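About Us

4 min read

Prelum is a shared workshop on the edge of Ollstead, in what used to be the packing end of a seed merchant's. We have 200 square metres of floor, most of it level, and a door wide enough for a van if the driver is patient. On paper we are a members' club. In practice we are a group of people who wanted a pillar drill and had nowhere to put one.

We started with 9 members and a lathe that had been sold to us as "running when parked". There are more of us now, and the lathe has been replaced twice, the second time with the first one, which somebody had finally fixed.

What we build

Members build whatever they like, within reason and the terms of the insurance. Over the years that has meant a canoe, several beehives, a church noticeboard and a pedal-driven cider press that pressed one batch of cider and a thumb. The thumb is fine.

The thing most visitors ask about is Grudus. Grudus is our robot arm, and it is the one project that belongs to everybody, so progress is slow and opinions are plentiful. Wenche Moen proposed it at a November meeting at which the heating had failed, and it was voted through quickly by people who wanted to go home. The idea was modest: an arm that could pick a part out of a tray and put it down in another tray. We already had members who could do this, but they kept wanting tea.

The first version could lift a bag of sugar and throw it, though we had only asked for the lifting. The second was much gentler and took so long to reach the tray that people placed bets. The third is the one we have now. It has a proper two-finger gripper and a small camera at the wrist, so it can look at what it is about to drop.

So far the whole thing has cost £818, not counting biscuits or the sugar. Each part is written up in the blue ledger by the door, along with who bought it and whether they have been paid back. The ledger is the most complete document we own.

How Grudus gets built

Grudus nights start at 7pm and run until someone notices the last bus has gone. There is no chief engineer. Wiring is done by people who like wiring, and code by people who sit in the warm corner. Gripper work falls to anyone with small hands and a forgiving nature. We have four rules:

Stop button within reach before the power goes on.
One person drives and everyone else keeps their hands to themselves.
Write down what you changed.
If you named a variable after your cat, rename it before you go.

The wrist camera has been the greatest source of argument. One party holds that it should look straight down at the tray. The other wants to see the fingers, on the grounds that the fingers are where things go wrong. The second party won, and the view is now largely fingers. 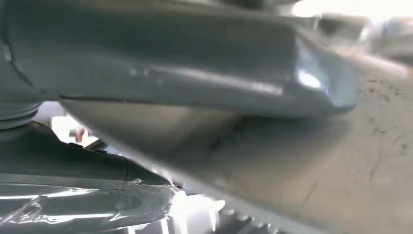
Grudus's-eye view: plenty of finger, some clear plastic wrap and a stretch of our concrete floor, cracks included.

We are now working on getting both fingers to close at the same moment. The Zheng bench (a very heavy table, named after the firm whose label is still underneath it) has been set aside for this and is not to be used for sandwiches.

Joining

You do not need to know anything about robots. Several of our longest-serving Grudus builders still don't. Come along to an open evening, have a look round, and if you still want to join after hearing the compressor start up, we will find you a locker. New members get an induction on each machine before using it, and a go at the kettle straight away.

Parking is round the back. Please leave the green gate as you find it.

Comments (3)

millpond_dave
I was there for version one. Still finding sugar in my toolbox.

Tess R
Do you take under-16s if a parent stays? My daughter has read this page twice and has views on where the camera should go.

Prelum
Yes, with a parent in the building. Tell her the matter is closed but we'll hear her out.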